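Our question was whether the "eat local" labels in the Bragança shops change what people buy. The course handbook suggests they do. After reading 747 till receipts from Ollov, I am less sure.

## What we did

Ollov put a green shelf label on local fruit for 5 weeks in June and July. We compared the receipts with those from Bramosier, a shop of similar size with no labels. 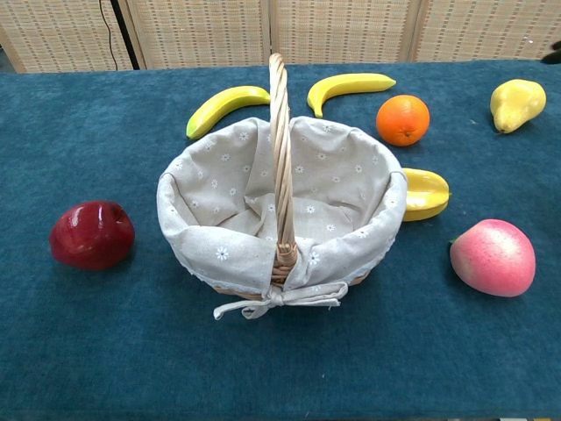
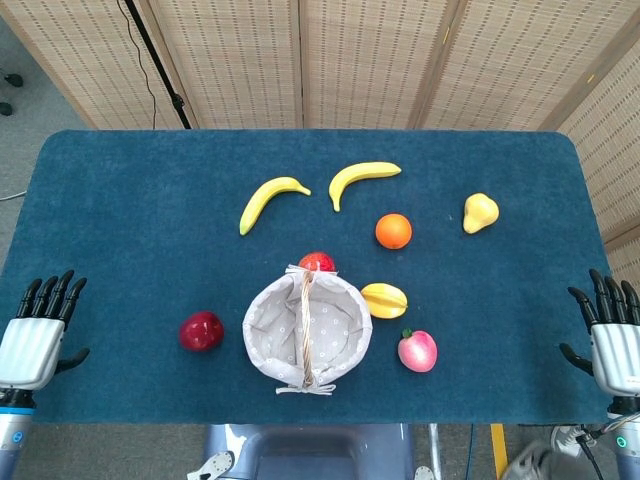
*Fruit and a lined basket on the teal cloth.*

## What we found

Local fruit sold better at Ollov, but it was also cheaper there, and cherries were in season. Take the cherries out and most of the gap goes. The Trudeo leaflet we were given at the start claims that labels "change habits". It doesn't say whose habits, or for how long, and I could find no source for it.

We also asked 40 shoppers whether they had noticed the label, and 7 said yes. Two of those then described a different label.

## Problems

The receipts don't show who was shopping, so a regular customer looks the same as a tourist. Bramosier also shut early for part of the period, which we only heard about afterwards. I would want a winter comparison before telling any shop to spend money on green card.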